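3.2 Opening up the donated desktops

I should say up front that I came to this study as a repair person, and the way I talk about old computers will probably give that away. Leanne Stockdale and I wanted to know what people go through when they take apart an office desktop for reuse, and which steps make them slow down, swear or give up. The machines came from the Pillarcombe reuse store, and we took them as they came off the shelf — dust, stickers, odd screws and all.

Everyone worked at the same slatted bench in the Drudton workshop. We let people turn the tower whichever way they liked, and most of them laid it down before they did anything else. I do the same at home! Working over an open case is a lot kinder on your neck than reaching into one that's standing up, and dropped screws have fewer places to hide.

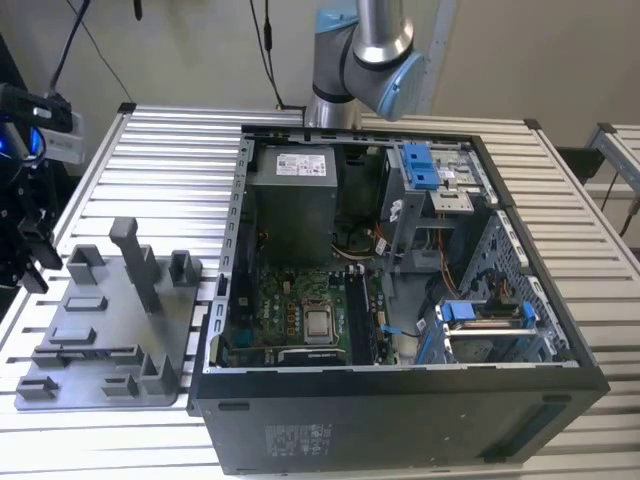
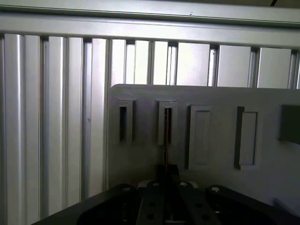

Figure 2. Bench area, in two views. The first is a tower lying open on its side; the second is a light grey panel standing in front of the aluminum profiles.

Color turned out to matter more to our participants than Denise Fairclough's checklist had allowed for. Her list (we used version 2, the one with the bigger print) treated every latch, clip and screw the same, but people didn't look at a case that way at all. They went for the bright parts first. In the open tower, the release latch on the optical drive bay is blue plastic and so are the two carrier clips in the lower drive cage, and that's a big help when nearly everything around them is black or bare metal. Several people told us they'd read blue as "you're allowed to touch this," and I think that's a fair reading.

Cables were another story. Wainwright's repair guide tells you to trace each one from the power supply outward, and a few patient souls did just that, but the rest tugged gently at whatever was loose and watched what moved. I'd scold them for it, except I've been doing it for years. We logged 1454 separate hand actions over the whole study, and the ones coded as "searching" bunched up around the cables far more than around the drives or memory.

The bare processor also got people talking. With the cooler off, they could see the square of silver sitting in its socket, and more than one participant asked if they could just lift it out. We asked them to leave it until the memory was done, mostly to keep the order of steps the same for everybody. The notes from those conversations went into Fliltura along with the action codes, and section 3.3 goes through how Leanne and I settled the ones we'd coded differently.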